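Witano Rust Remover and Dresen Gray Enamel: A Review After One Winter

Posted 4/11/22 by Els Van Hecke

I bought a 1956 tool chest at an estate sale in Rultham and spent most of the winter cleaning it up. It is a plain steel chest, the kind that sits on the floor, with a hinged lid and one lift-out tray. The outside had been painted at least twice. The inside had never been cleaned, as far as I could tell, and the bottom corners were orange with rust.

Several people have asked what I used on it, so this is a review of the two products that did most of the work: Witano gel rust remover and Dresen gray enamel. I paid for both myself. I also tried a Hlongwane stripping pad for the drill, and I have a few words on that at the end.

Witano rust remover

It comes in a squat plastic tub with a wide lid. The gel is thick enough to stay on a vertical side, and that was why I picked it over a liquid. A soak tank big enough for the chest would have taken up half the garage.

The instructions say to brush it on, cover it with plastic wrap, and leave it for 6 hours. On light surface rust that was plenty. I did the lid first, left it covered from breakfast to mid-afternoon, and most of the rust came off with a nylon brush and warm water. The steel underneath was dull gray and a little patchy in color. There was no pitting on the lid to speak of.

The bottom corners were a different matter. I gave them the full time, brushed them, and still had a brown crust in the seams. A second coat left overnight got most of it. A third coat got almost nothing, and I finished with a scraper and a small wire brush. If your rust is thick enough to flake, scrape it before you open the tub. I used up nearly a third of the gel on scale that a putty knife would have lifted in ten minutes.

The smell is mild, something like wet pennies. I wore gloves throughout. It got on my wrist once and itched until I rinsed it off. It will also take the shine off chrome, and I found that out on one of the latches. The label does mention it, in small type on the back.

One real complaint: the gel dries out. My plastic wrap slipped on the back panel and the exposed strip turned to a gray film that took more work to remove than the rust had. Tape the wrap down on all sides.

Rinse well and dry fast. I used old towels and then a heat gun on low. The first time I rinsed the tray I left it on the bench while I ate supper, and there was a light orange bloom on it when I came back. It wiped off with a little more gel, but that was an hour I would like to have had for something else.

Dresen gray enamel

Dresen sells this in quarts and in spray cans. I used the quart and a two-inch brush for the outside, and a spray can for the inside of the tray. The color is called Shop Gray, number 302 on their chart. It is darker dry than it looks on the lid of the can. I held it up against the original paint under the hinge and it was close enough for me. Ans Bakker, who restores cabinets and has a better eye than I do, thought it was too blue. She is probably right.

It brushes on well. Brush marks leveled out on the lid, less so on the sides. The first coat looked thin and I worried about it, but the second covered completely. I waited a full day between coats even though the can says you can go sooner. The garage was cold and I did not trust it.

Drying to the touch took an evening. Getting properly hard took much longer. I set a level on the lid after four days and it left a line. After three weeks I could drag a wrench across it and see only a faint mark. If you need to use the piece right away, pick something else.

The spray can was less impressive. It spat at the start, and the coat on the inside of the tray has a pebbly texture. Two people I know who used the same can, Stijn Verschueren and Asabe Adeyemi, had no trouble, so mine may have been a bad nozzle. I have not bought another one to check.

How it holds up inside

The outside of any chest has an easy life. The floor of it takes the beating, and no paint I have used lasts forever there. 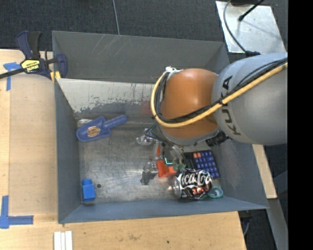
Prep makes more difference on an inside surface than the brand of paint does. Every place I skimped on sanding has chipped, and every place I sanded to 350 grit has held so far. Paint lets go along an edge first and then keeps creeping back from it. You can see that sort of wear on the metal bin in the photo, where the off-white paint on the sloped strip has flaked to a ragged lower edge with darker gray metal showing. If you are repainting something in that state, feather the edge until you can't feel it with a fingernail, then prime it. Painting straight over the step only gives the next chip a place to start.

I did not prime the inside of my chest, only the outside. That was a mistake. By the end of winter I had two bare spots on the floor near the front, both where I drop the big socket set. The outside is still perfect apart from one scratch I put there with a belt buckle.

Maarten De Graaf told me to leave the floor unpainted and wipe it with oil twice a year. He has done it that way for a long time and his chests look fine. If I were starting over I would prime and paint the walls, oil the floor, and put a rubber mat down.

The Hlongwane pad

A short note on this. It is a stiff plastic mesh disc that fits a drill, and it takes off old paint quickly on flat panels. It is useless in corners and it loads up with softened paint if you run it fast. Slow speed, light pressure, and wear goggles. The first pad lasted through the lid and one side before it wore down to the backing. I needed three for the whole chest, and they are not cheap. Old paint on a chest this age may well contain lead, so test it before you put any kind of pad or sandpaper to it. Mine tested clean on both layers.

Ratings

Witano rust remover: four out of five. Good on light and medium rust. Slow on heavy rust, and it needs to be kept covered.

Dresen gray enamel, quart: four out of five. Covers well and ends up hard, but give it three weeks.

Dresen gray enamel, spray: two out of five, based on one can.

Hlongwane stripping pad: three out of five. Fast on flat steel and wears out too soon.

I have half a quart of the enamel left and a pair of shelf brackets to use it on. I'll add a note in the comments if it skins over in the can before I get to them.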